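Fastgate Forums > Manipulation > Perception and planning
Thread: Planner keeps rejecting grasps near the bin wall

kelvin_joint
Posted Friday, November 27, 2020

Bin picking cell, KUKA arm, fixed camera beside or above the work area, metal bin. Grasp candidates come from our own detector, motion planning goes through Lavoie, and Birkivus does the depth filtering. Bin pose is calibrated once per session.

Anything in the middle of the bin is fine. As soon as the parts end up against a side wall, nearly every candidate dies in collision checking. Last night's log has 1134 candidates generated and 20 that survived to execution. Almost all the rejections are "gripper_body vs bin_wall_right".

Collision padding is 11 mm on everything. If I drop it to zero the planner is happy and I am not.

Is there a sane way to do this or do people just shake the bin?

tf_tree_surgeon
Is the 11 mm on the bin mesh, the gripper mesh, or both? Lavoie adds them. If you set it globally you are planning with 22.

kelvin_joint
Both. I did not know it added them. That explains part of it.

pallet9
Padding is the wrong knob anyway. Model the bin as separate wall boxes with correct slope, give the walls their own small margin, and leave the cables on the arm a fat one. If you imported the bin as one convex hull you would see every grasp rejected, so you probably didn't do that, but check that the walls aren't vertical in the model. Ours were for months.

kelvin_joint
Checked. Walls are vertical in the model, and the real ones slope. So the model is wrong on top of the double padding.

octree_enjoyer
I would drop the mesh entirely and build the collision scene from the depth image. You get the real walls and the real slope, and no session calibration to go stale.

pallet9
Disagree. Depth on a scratched metal bin is garbage. You get holes on the floor from glare and phantom spikes on the walls, and then the planner avoids the spikes. A known container should be a known model. Use depth for the contents.

octree_enjoyer
It is garbage if you use one raw capture. Fuse a few exposures and clip outliers and it holds up. We run that way with a 600 ms budget for the whole perception step.

pallet9
And how much of the 600 is fusion?

octree_enjoyer
Most of it. I said it fits, I didn't say it was free.

drybearing
Both of you are skipping the contents. OP, what are you picking? If there is any clear packaging in there, Birkivus with the default confidence threshold will delete it from the cloud, and the planner will route the fingers straight through whatever it dropped.

kelvin_joint
Mostly red and green blocks, with some bagged stuff mixed in. The bags do vanish from the cloud. I had been treating that as a detector issue.

drybearing
It's upstream of the detector. Lower the threshold inside the bin volume only, then mark low-confidence pixels as unknown instead of free. Collision checking has to treat unknown as occupied on the approach and ignore it for the last bit of travel, otherwise you can never touch a bag at all. Bralo has a per-segment flag for this. I don't think Lavoie does, you'd have to split the approach into two plans with different scenes.

tf_tree_surgeon
Lavoie can do it since the July release. Look for scene overrides on the Cartesian segment. The docs page is wrong about the units – it wants meters.

octree_enjoyer
Ignoring unknown for the last segment is how you bend fingers.

drybearing
Slow the last segment down and stop on force. If you don't have a force limit set on final approach you have a bigger problem than padding.

kelvin_joint
Status after today. Sloped walls in the model as four boxes plus floor, margin set on the bin only, zero on the gripper body, cables as a capsule with its own margin. Rejections on the right wall dropped a lot. I haven't done the unknown-space change yet, and I still don't trust the cable capsule when the wrist is rotated toward the wall.

Posting the right-side case, which is the one I test against.

pallet9
What does your capsule cover? If it only follows the wrist it will miss any slack that hangs out to the side. I'd use two.

kelvin_joint
Wrist only. Will try two.

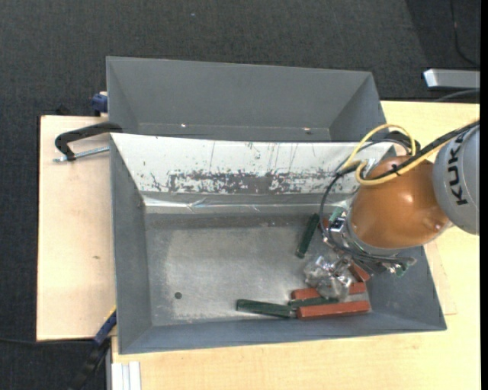
Right-side test case: blocks and a clear bag under the gripper, arm in over the right wall.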